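Questions people ask about the two-arm bench

Last updated March 19, 2021, by Zuzana Hrubý

I've been answering the same emails about this build since January, and I do enjoy them, but my replies keep getting longer and my suppers keep getting colder, so I've gathered the most common questions on one page. If yours is missing, write to me anyway!

What are you building?

A pair of robot arms on a bench in our shared workshop, meant to move small plates from one holder to another without knocking anything over. We call the whole thing Ploltard, after a street one of our members grew up on, and by now the name has stuck. Before anything moves in the workshop we try it in simulation, and a great deal of my week goes into that part.

Do I need the real arms to follow along?

You don't. I spent my first months entirely in the simulated room and learned more there than I would have with hardware I was afraid of breaking. A decent home computer will do. Mine is old and complains loudly, and it still gets through a night of trial runs.

How much has it cost so far?

The bench, the framing and all the little brackets and bolts came to 865 dollars, and that leaves out the arms, which we got secondhand through Oditz after a long wait. I'd set a bit aside for cables, too – I bought mine twice, having measured them with the arms folded up.

What does the simulated setup look like when it's running?

A lot of arm, mostly, whichever view you pick.

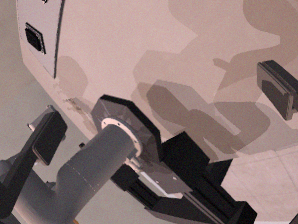
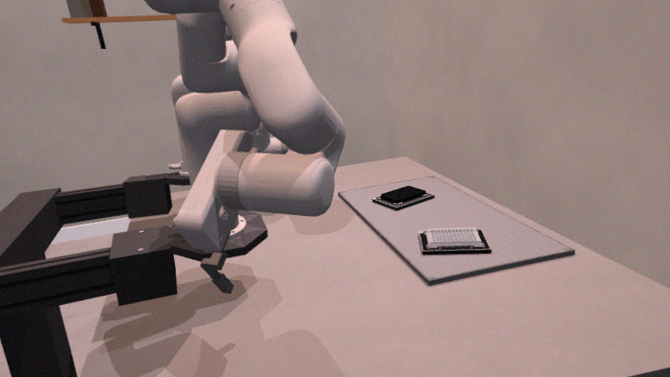 How long should I let a new motion run in simulation before trying it on the bench?

I ask for 51 clean runs in a row, with the starting position nudged a little each time. If one fails, the count goes back to zero, even if it was the fiftieth and I was already putting my shoes on. For the first bench run after that, I drop the speed as low as it will go and keep one hand by the stop button.

Why two arms and not one?

One arm would manage a plain pick-and-place job, and if you're starting out I'd warmly recommend having just the one. We wanted to try handing things over from arm to arm, and that turned out to be a bigger meal than we had ordered. Most of our trouble comes from the two of them wanting the same bit of air at the same time. We now plan the motions together and give each arm a spot to wait in while the other one is busy.

Can I have your files?

Of course you can. The room, the motions and my notes are all in one folder called Nitbridge, and I'll send it to anyone who writes and tells me what they're working on. There are 491 files in it, I'm afraid, and some have names that only made sense to me at midnight. Start with the one called "read this first" and skip anything marked "old."

What should I do if the gripper keeps missing the plate?

Check the height before you touch anything else. When I moved from the simulated bench to the real one, my tabletop was 11 millimeters lower than I'd told the computer, and I spent a whole weekend blaming the motors. Measure from the base of the arm to the surface, do it in several spots, and write the numbers down somewhere you'll find them again.

Can I come and see it?

We'd love that. The workshop is upstairs at Rusnák, on the courtyard side, and the bell is hard to hear over the compressor, so please write first and I'll come down to let you in. Children are welcome as long as they stay with a grown-up, and there's usually tea.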